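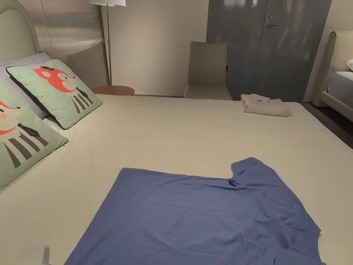 Elsie Katene says two nights is the limit for a houseguest, and after that it's tenancy and you should be getting a deposit.

Print this thread | E-mail this thread
4 min read
Jan 16, 2020

I've had people staying over on and off since May, so I have thoughts on Elsie's rule. Long thread. Get a snack. Not the good crackers, those are for guests.

First off, two nights is too short if they flew. A person who sat in the middle seat for six hours has bought a third night whether you like it or not.

If they drove, two is plenty. They have a car. They can leave whenever. They know this, and you know this, and it makes everybody so much nicer at breakfast.

The longest stay I've hosted was 16 nights. It was booked as "a long weekend." I would like to know what calendar that man uses.

(It was my cousin's ex-husband. I don't want to get into it. He does a very good roast chicken.)

Let's talk about "don't go to any trouble." I have never once figured out what to do with this sentence. If I go to no trouble, you're eating cereal on the back step.

What it means, as far as I can tell, is "go to trouble earlier in the day so I don't have to watch."

Same family: "I eat anything." Hwa-young Shim eats anything. She has been to my house many times and I've seen her do it. Everyone else who says this has a list, and you get to the list one dinner at a time.

Night one, no mushrooms. Night two, not really a cheese person. Night three you find out about onions and you're standing there holding an onion.

Towels. I used to put out one towel, like a reasonable human. Then I stayed with Anel Ntuli in Clolla and she'd put out a bath towel, a hand towel, a face cloth and a fourth one I never identified.

I dried my feet with it. If it was for something holy, Anel, I'm sorry.

Anyway now I put out four and I don't know what the fourth one is for either. That's how traditions start.

The wifi password. I wrote it on a card. The card is on the nightstand, propped up against the lamp, in big letters. I am asked for the wifi password by every single person who sleeps next to that card.

I've started answering from the other room like a haunted house. "It's on the caaaard."

Thermostat etiquette, for the record: you may ask. You may shiver in a meaningful way. You may not touch it at 3 a.m. and then say at breakfast, "Huh, was it warm last night?"

Coffee. I own a Cillska, which I bought because it looked simple in the store. It has one button. The button does something different depending on how long you lean on it, and I've never been able to teach this to another adult.

So every guest morning starts with me being called downstairs to press my own button.

Johannes Cele brings his own coffee, his own filter cone and his own mug, wrapped in a sock. I was insulted for maybe a day and now I think he should run for office.

A word on the air mattress, for when there are more people than beds. Mine is a Trullix. The box says it sleeps two. It does sleep two, in the sense that the heavier one sleeps and the other one is slowly rolled onto them.

Around 4 a.m. it lets go of a little air. You can hear it down the hall. It sounds like someone being disappointed in you.

Hostess gifts! I'm pro. Flowers are fine, chocolate is better, and a candle means you stopped at the gas station on Adams and I respect the effort.

Please don't bring me a plant. You're going to ask about the plant. Next time you come you're going to look around for the plant and I'm going to have to say it's "at the office."

Erhan Gündoğdu brought a 47-ounce jar of olives in his carry-on and they took it from him at the airport. He's told me about those olives so many times that I feel like I ate them. Best gift I've gotten in years. No jar to store.

Stripping the bed. Everyone over a certain age strips the bed before they leave and stacks the sheets at the end of it. My mother raised me to do this and I've done it in homes where I later learned another guest was due in an hour and the sheets were "basically fine."

I'm told some people consider it rude now. Like you're rushing them, or making a point about their laundry. I can't keep up. I'm going to go on stripping beds until someone physically stops me.

The long goodbye is its own thing. Guest says "well" and slaps knees. Everyone stands. Then we discuss the route.

The route discussion can run 40 minutes if there's an uncle present, and there's always an uncle present. They come up out of the floor when they hear the word "interstate."

You then walk them to the car, where the real conversation starts. Anything important anyone in my family has ever told me was said through a car window with the engine on.

Divorces. Surgeries. Who got the piano.

Then they drive off and you wave, and you keep waving till the corner, and they come back because they forgot a phone charger. You've already changed into your bad pants. It's very awkward. You've said such nice things to each other and now there's more visit.

I own 11 phone chargers. I've bought one of them.

OK, replies. Several of you want to know what I do when a guest gets up earlier than I do. I lie there listening to them try to be quiet, which is the loudest thing a person can do in a kitchen. One cabinet. Pause. Another cabinet. A whisper. They're looking for the bowls. The bowls are in the first cabinet, they just didn't look up.

To whoever asked if I've considered "setting expectations in advance" — I sent one friend a very short e-mail with arrival times and where to park. She read it out loud at a party. With a voice.

And to the person who said "just get a smaller place": thank you, I've had that thought, usually while making a bed.

My counteroffer to Elsie's rule, after all this. Two nights if you drove. Three if you flew. Four if you cook. No limit if you do the dishes without announcing that you're doing the dishes.

Elsie has answered. She says there's no such thing as a guest who does dishes without announcing it, so the fourth part can stand because it'll never come up.

She's staying with me next month, by the way. Five nights. She's driving. I did ask about the deposit and she sent a thumbs up, which I can't take to the bank.

Adding one more because people keep bringing up kids. Kids are the easiest guests there are. They tell you the soup is bad while you can still do something about the soup.

Also they fall asleep wherever they are and you just sort of put a blanket on it. I'd host nothing but kids if they could get themselves home.

Last thing and then I've got towels in the dryer. If you stayed here over the holidays and you're missing one gray glove, a library book about whales or half a retainer, message me. The book is overdue and I'm on chapter six.

Contact | © 2020, all rights reserved | Back to top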